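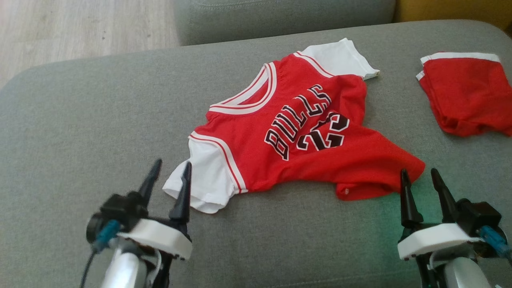 Dryer vents, according to Nerea Ibarra, are the one part of a home that people clean only after the dryer has started taking all evening. She told us so in the first minute of our interview and then asked if we had ever cleaned ours. We changed the subject.

By Cathal Mac Carthaigh
January

Our group set out to learn how often residents of the Grasbridge apartments have their dryer vents cleaned, and whether lint buildup makes a load take longer. We left forms at 35 doors and got 20 back, one of them filled in entirely with complaints about parking. We kept it in the total.

Most people cleaned the lint screen. Few knew there was a vent behind it, and two thought the vent was the landlord's problem, a view the landlord did not share when we called.

For the second part we timed the same load of wet towels before and after brushing out the duct in my unit. The first run took so long that we ordered dinner and finished it. The second was 20 minutes shorter. We would like to call this a finding, but it was one dryer and one set of towels, and we did not weigh the towels, as our instructor has since pointed out in red.

The brush kit came from Plirnerar and lost its head inside the duct on the second elbow. Getting it back is covered in Appendix B, along with what we owe Beneseck for the foil hose.

Next time we would use rigid duct and a scale.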